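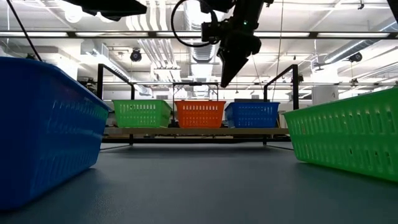
Abbildung 3: Offene Kunststoffkörbe in zwei Größen auf Tisch und Regalboden

3.2 Farbe und Größe als Ordnungsmerkmale

Die Frage, nach welchen Merkmalen Haushalte ihre Aufbewahrungsbehälter unterscheiden, ist in der Literatur zur häuslichen Ordnung bislang überwiegend anhand von Beschriftungen behandelt worden. Farbe und Größe gelten dort meist als nachgeordnete Hinweise. Für die vorliegende Untersuchung wurden deshalb unbeschriftete Körbe gewählt, deren Wände durchgehend geschlitzt sind und den Inhalt nur teilweise erkennen lassen. Die großen Körbe, ein blauer und ein grüner, stehen einander auf der Tischplatte gegenüber (Abb. 3); auf dem hölzernen Regalboden dahinter reihen sich die kleineren in Grün, Orange und Blau. Blau und Grün kommen somit in beiden Größen vor, während Orange in dieser Anordnung allein bei den kleinen Körben vertreten ist. Ein Merkmal allein genügt folglich nicht, um jeden Korb eindeutig zu benennen.

An der Erhebung nahmen 40 Personen teil, die in Zweiergruppen Gegenstände des täglichen Bedarfs einzuräumen hatten. Vorgaben zur Zuordnung wurden nicht gemacht. Die Gruppen sollten sich mündlich abstimmen und anschließend einer dritten, nicht beteiligten Person erläutern, wo welche Gegenstände zu finden seien. Aus den Gesprächen wurden 1.182 Äußerungen mit Bezug auf einen Behälter transkribiert und nach dem Verfahren von Stevens und Goossens kodiert. Als Bezug auf die Farbe galt jede ausdrückliche Nennung eines Farbworts, als Bezug auf die Größe auch vergleichende Wendungen wie „der kleinere“ oder „der da vorne, der große“. Reine Zeigegesten ohne sprachliche Ergänzung blieben unberücksichtigt.

In der Abstimmungsphase überwogen Farbwörter deutlich. Größenangaben traten vor allem dann hinzu, wenn zuvor ein Missverständnis zwischen zwei gleichfarbigen Körben aufgetreten war. Der orangefarbene Korb wurde fast durchgängig allein über seine Farbe bezeichnet und in mehreren Gruppen bevorzugt für Dinge verwendet, die keiner anderen Kategorie zugeordnet werden konnten, etwa Batterien, Schnüre oder Ersatzschlüssel. Ob diese Verwendung auf die Farbe oder auf die mittlere Stellung im Regal zurückgeht, lässt sich anhand des vorliegenden Materials nicht entscheiden. Eine Wiederholung mit vertauschter Reihenfolge ist im Rahmen des Projekts Skolis vorgesehen.

Vier Gruppen wichen von diesem Muster ab. Sie vergaben bereits zu Beginn funktionale Namen („Küche“, „Bad“) und behielten diese auch in der Erläuterung gegenüber der dritten Person bei. Rückfragen waren hier häufiger als in den übrigen Gruppen, da die Namen am Korb selbst nicht ablesbar waren.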